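Dull patch in the middle of my white matte table – can I get it even again?
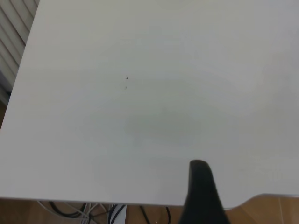 The tabletop, with the grayish patch near the middle and two tiny dark specks.

Asked by Umesh Tyagi

I love this table! I bought it secondhand in February for my sewing and cutting, and it's the first time I've been able to lay a whole length of fabric out flat. The surface is matte white and I don't know what the coating is, as the seller had no paperwork.

My trouble is a soft gray area that I see whenever I clear everything off. It has no real edge, so half the time I wonder if it's a mark at all or just a shadow. The specks I'm less worried about, but I cut a lot of white cotton on here and would love to know they won't come off on it. So far I've used a damp cloth and nothing else. Is there something stronger that won't leave me with a shiny spot?

3 answers

Elaine Medeiros
Oh, I have a big white matte table too and they are such a joy to work on! Before you scrub anything, find out if it's a shadow. Wait until evening, turn off the overhead light and hold a flashlight low at one side of the table, then walk it around to the other side. If the gray area moves or disappears, leave it alone. If it stays put, it's on the surface (or in it).

Then go gently:

Put one drop of dish soap in a bowl of warm water, wring the cloth out well and wipe the entire top, edge to edge. Cleaning only the one area can leave a clean circle that looks worse than what you had.
Wipe again with plain water. Soap left behind dries dull, and on my table that was the whole problem – I had been building up a film for months!
Dry with a microfiber towel in long straight strokes.

For the specks, try a fingernail through the cloth first, or the edge of an old plastic card held nearly flat. If they don't budge they could be little scuffs, and then a soft white eraser is worth a go. Please skip the melamine sponge until you've tried it somewhere underneath. They are very fine sandpaper, really, and matte finishes turn shiny where you rub.

Reinaldo Bittencourt
fine wet and dry paper, 2000 then 3000, whole thing looks new. did my workbench like that in 22 minutes

Comment from Elaine Medeiros: Great on a solid top, but please not on this one until he knows what the coating is! If it's thin you can go straight through.

Austra Petrauskas
Agree with Elaine on the flashlight. One more thing for a sewing table – do you press on it? I used to put a folded towel down and iron right there, and the steam left a cloudy area on mine that no cleaner would shift. It faded a bit over 2 weeks and then stayed. I use a proper wool mat now and love it.

Comment from Umesh Tyagi: Thank you both, this is so helpful! I do press on it sometimes, with a towel, so uh-oh. Flashlight tonight, then the soap and water.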